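Inicio | Noticias | Proyectos | Boletín | Contacto

Noticias del taller: seguimos juntando ejemplos

28 de agosto de 2018

Queridos amigos de Zolum, ya tocaba contaros cómo va la recogida de demostraciones, que en el último boletín la dejamos apenas en una línea y varios nos habéis escrito (¡gracias, de verdad!) para preguntar por ella. Pues va bien, más despacio de lo que prometimos en primavera, pero bien. Llevamos 194 episodios guardados con los dos brazos en el simulador, y de esos hemos dado por buenos 105, que son los que usaremos para la primera ronda de entrenamiento.

El resto no se tira. Kuldeep Katiyar, que ha pasado el verano repasándolos uno a uno con una paciencia que ya quisiéramos los demás, insiste en conservar también los agarres torcidos y los intentos a medias, bien etiquetados, para ver más adelante si al sistema le sirven de algo. Yo era de los escépticos y me va convenciendo, aunque el disco duro opine otra cosa.
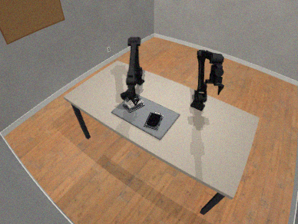
Lo que más tiempo nos ha llevado es la variedad. Al principio colocábamos los objetos casi siempre en el mismo sitio, por pura costumbre, y el modelo aprendía el sitio y se olvidaba del objeto. Ahora cada episodio arranca con posiciones y giros sorteados, y quien maneja los mandos no sabe lo que le va a tocar. Una tarde tranquila da para unos 21 episodios; si hay visita, bastantes menos (¡y que siga habiendo visitas!).

También hemos cambiado el formato de los archivos, para que nuestros compañeros de Ostside puedan leerlos sin pasar por el conversor antiguo, aquel que se comía el último segundo de cada grabación. Quien tenga copias de antes del cambio, que nos avise y le mandamos las nuevas.

En noviembre queremos empezar con tareas en las que los dos brazos tengan que ponerse de acuerdo, pasarse algo de una pinza a otra, por ejemplo. Si a alguien le apetece venir a probar los mandos, que responda a este correo; no hace falta saber nada de robots y el café lo ponemos nosotros.

Compartir | 66 veces compartido | 21 comentarios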